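Orchard Memory Project
Progress report to the Ornari Fund, second period
Prepared by Loretta Ferreira, project lead

Dear friends at Ornari,

It is a pleasure to be writing to you again, and I will try to be briefer than last time, though Bhupendra tells me I promised that in the first report too. We have had a full and mostly happy six months in the Breta valley, and there is a good deal to tell.

Where we stand

You will remember that the grant was given for two things: to find and map what is left of the old farm orchards between Breta and the Cuervo road, and to record the people who still remember how they were planted, picked and sold. When I last wrote we had barely got the first of these going. The spring was wet and the lanes on the north side were closed well into May, so the walking surveys began later than we had planned.

Since then we have made up most of the lost time. We have now surveyed 123 orchard sites, some of them proper orchards with rows you can still follow, and some no more than a couple of old trees leaning over a fence behind a machine shed. Across those sites we have tagged and mapped 3,533 trees. Bhupendra Katiyar has done the lion's share of the mapping, and he has been wonderfully patient with landowners who wanted to walk every yard of the property with him and talk about drainage.

The south side is finished. On the north side there is still a pocket of farms above the creek where we have not been able to reach the owners. We have written twice and will try knocking on doors in October, once the harvest rush is past.

The interviews

This has been the part closest to my heart, and I hope you will forgive me for dwelling on it. We have recorded 93 hours of conversation so far, mostly around kitchen tables, with people whose families grew fruit here before the packing house at Cuervo closed. Several of them had kept account books, and one family lent us a whole trunk of them, which are being scanned at the library on Thursday evenings when the big scanner is free.

A few subjects keep coming back. The first is the train, and how the whole valley set its day by the fruit cars. The second is the school picking holiday, which seems to have lasted anywhere from a week to a month depending on whose grandmother you ask. And then there are the names of the apples themselves, which differ from one farm to the next in a way that has given us plenty of headaches. The same tree can be a Wulora on one side of the road and a "Sunday red" on the other. We are keeping every name we are given, with a note of who used it, and not trying to settle the arguments.

Transcription is behind, I am sorry to say. It takes much longer than I allowed for in the budget, partly because some of the older recordings were made outdoors and the wind got into them. We have moved a little money over from printing to pay for more typing hours, as we agreed by phone, and the revised figures are in the attached budget sheet.

Identifying the fruit

We held back the question of varieties until there was ripe fruit to look at. The Wulora is the one everybody asks about. Older growers describe a streaky red apple over a yellow-green ground, good for keeping, and sharp until about Christmas. There are plenty of apples that answer to the first half of that, so color alone will not get us very far, and we are asking for leaf samples as well.

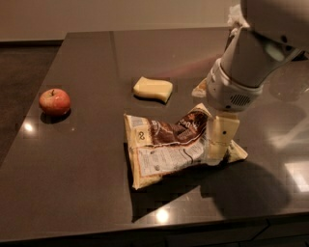
What has been harder than expected

Permission forms, chiefly. Some farms have passed to cousins who live far away, and it can take weeks to find out who is able to sign. We also lost our meeting room for most of June when the roof was being mended, and had to put off two of the public evenings. Both have now been held, and the second was so well attended that we ran out of chairs.

The next period

Between now and the spring we mean to finish the creek farms, send off the leaf samples, and get the transcripts properly caught up. The pruning class will run in late winter - six places are already spoken for - and we would dearly like one of you to come along if the roads are kind. A first draft of the map booklet should be with you before then.

We would also like to talk to you about the account books. They deserve more careful storage than we can give them, and I have set out a rough costing on the last page of the budget sheet for you to look over when you have time.

With warm thanks from all of us for your support and your patience,

Loretta Ferreira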